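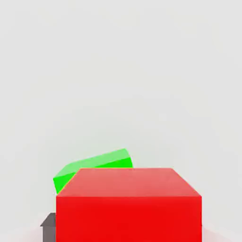

Stacking in simulation: what counts as a valid episode?

Posted by bescombe_lab
We render red cube and green block episodes from a wrist view. Often the cube hides part of the block, with one gripper finger in sight. Our February batch has 897 episodes, and 375 have this kind of overlap. Keep or reject? Our written rule only says "objects visible."

Theda Böttcher
Keep them, but fix the rule. Set a minimum visible share per object, computed from the segmentation mask – we use 34 percent at Standau. Log object poses from the simulator at every step, and judge success from the poses, never from the render. Store the rule version with each batch.

meinecke_r
Just move the camera back. Worked for us.

vedimell_user
Moving it mid-batch means two camera setups in one set. Split them and note the change. Also have a second person check 6 borderline episodes before you freeze the threshold.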